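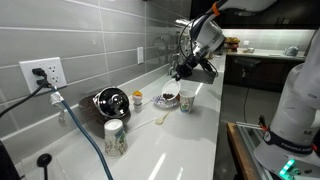 Vikas Rana wrote in to ask whether the Niltska kit is worth paying for, or whether he should save the money and keep tipping his own bowls onto his own plates like an adult. He also said that anyone who needs a subscription to serve a snack has bigger problems than torque limits.

Fair enough, Vikas. I have been paying for the subscription since winter, so let me try to defend myself.

For people who arrived here looking for my bread posts: Niltska is a teaching kit for robot arms, sold by a small outfit called Metness. You supply the arm, or two if your finances and your marriage are both sturdy. They supply a box with a controller in it, a mounting plate, more cable than you'd like, and an account. You show the arm how to do a chore by steering it through the motions, the account goes away and thinks about what you did, and some hours later the arm tries it alone. It costs $180 a month. You can cancel any time, says the website, in the tone of a gym.

My chore is the pour. Bowl of small dry stuff, plate beside it, get the stuff from one to the other. I picked it because the Niltska catalog lists it under "Starter," next to stacking cups. I now believe whoever sorted the catalog did it alphabetically and got tired.

Setting up

The box arrived with a printed sheet and a link to the real manual, which corrects the printed sheet. The mounting plate fit on the first try. I mention it because nothing else did. The cable they send for the gripper is just long enough to reach if the arm never goes anywhere interesting, so I bought a longer one, and now there are loops of black cable by the joint that catch my eye every time the arm bends down over the counter. They haven't snagged yet. I watch them the way you watch a toddler near a pond.

The controller wants its own outlet. So does everything else, and a kitchen counter was laid out by people who expected a toaster. I have become very knowledgeable about which plug can be pulled without ending the evening.

Software setup took an afternoon and one phone call. The support line is staffed by Anas Lamrani, or was each time I called, and he is very good. He asked me to read out the version number, sighed in a friendly way, and sent me a different version. That one worked. I asked if I should have received it in the first place and he said that it depended on how I felt about July, when the first one had been current. Not this past July, I gathered. A July.

Teaching it

The manual says to give the arm 100 demonstrations of each chore. It says this in passing, in the middle of a paragraph about lighting, as if it were mentioning that you might want a chair.

I did them. It took most of a week of evenings. You steer the gripper to the rim of the bowl, close it, lift, carry, tip, wait, tip back, put it down, and then you scoop everything off the plate and back into the bowl and start again. If you've ever wondered whether you have a consistent way of pouring things out of a bowl, I can tell you that I don't. Early on I poured like a man feeding pigeons. By the end I was knocking the thing over and calling it a technique. The account took in all of it without comment and learned, I assume, the average of my moods.

The manual also wants you to vary the clutter. Move the plate a bit, swap the cups around, turn one upside down, leave a spoon lying in front. The idea is that the arm learns what matters and ignores what doesn't. I can report that I got quite into this part. I have a couple of patterned paper cups that have been on that counter so long in so many positions that I've started to think of them as colleagues. You do have to resist tidying. My sister came by and washed a spoon and I had to explain, in a voice I'm not proud of, that the spoon had been placed.

How it pours

Better than I expected and worse than the video.

The video on the Metness site shows a bowl being lifted, swung over and emptied in one smooth turn, with music. My arm takes the bowl by the edge, considers it, and tips it on its side over the plate in stages, like somebody lowering a sofa. The first brown bits go over the rim in a little heap. Then there's a pause. Then, usually, the rest. I've stood through a lot of those pauses and I still lean forward every time.

I kept a tally over the whole trial, because Vikas is the sort to ask. Out of 237 tries on its own, roughly three quarters ended with the stuff on the plate and the bowl back on the counter the right way up. The failures were mostly the same failure: it grips a hair too low, the bowl turns in its fingers, and the heap comes out early and off to one side. It has never broken anything. It did once set the bowl down, very gently, on top of the spoon, and back away with what I can only call confidence.

Speed is where I'd warn you. A full pour takes long enough that I've made tea during one. The settings page has a speed slider and a line of small print telling you not to touch it in your first month. I touched it in my first week. I was picking things out from under the stove until I moved on to larger things.

Glossy surfaces give it trouble too. My counter is white and shiny, and under the evening lights it throws long bright streaks that I never noticed before I had to care about them. Anas suggested a matte mat. I said that I'd bought the kit so it could work in my kitchen as it is, and he said many customers felt that way, and that the mat was on their accessories page. I haven't ordered it. I've turned off one of the lights instead, and I now cook in a kind of dusk.

Two arms

You can run two arms on one account, and I do, though the second mostly stands around on its base glowing at me. The plan is for one to hold the plate while the other pours. Niltska calls this "paired mode" and it costs nothing extra, and after a while you see how they arrived at the price. Each arm is polite. Each waits for the other to go first. I've seen two people do this at a door, but those people eventually die or go through.

Anas says a fix for paired mode is coming. I believe him. He didn't say which July.

What else is out there

Before this I had a trial of Amoah, the cheaper one. It lets you draw the motion on a tablet with your finger, and it's charming for the first day. It also does exactly what you drew, so if you move the plate an inch, you get a lovely pour next to the plate. For anyone whose things stay where they're put, it may be all you need. I don't know anyone like that, but I read that they exist.

There's a workshop in Flasimcombe that will come out and program the chore for you by hand, the old way, for a flat fee. I asked for a quote and they wanted to know my throughput. I said it was a snack. The line went quiet for a bit and then they were very kind about it.

So, should Vikas get one

If you already own an arm and you like fiddling, yes, for a few months. The teaching really does work. I moved the plate to a spot I'd never used, put an upside-down cup right where the gripper would rather have gone, and it went around the cup and poured. I said something out loud to it that I'd normally keep for the dog. No amount of drawing on a tablet would have got me that.

If you want snacks served, no. Use your hands. Yours are included.

If you're on the fence, wait for them to sort out paired mode, and ask them to send the long cable. They do have one. It isn't on the website and I only learned about it after I'd bought my own, from a shop that charged me more for it than I'm going to put in writing where my sister can see.

A few odds and ends I promised people in the comments last time. Yes, you can pause it by voice, but it takes the word "stop" from the radio as well, so be careful with Motown. No, it doesn't do soup, and please don't send me any more soup questions. The fan in the controller is louder than the fridge and quieter than the dishwasher. The account keeps your demonstrations if you cancel, for a year, after which I suppose my pigeon-feeding period will be lost to science.

I've paid through the end of next month. The next chore on my list is stacking cups, also a Starter, and I've cleared out the evenings for it.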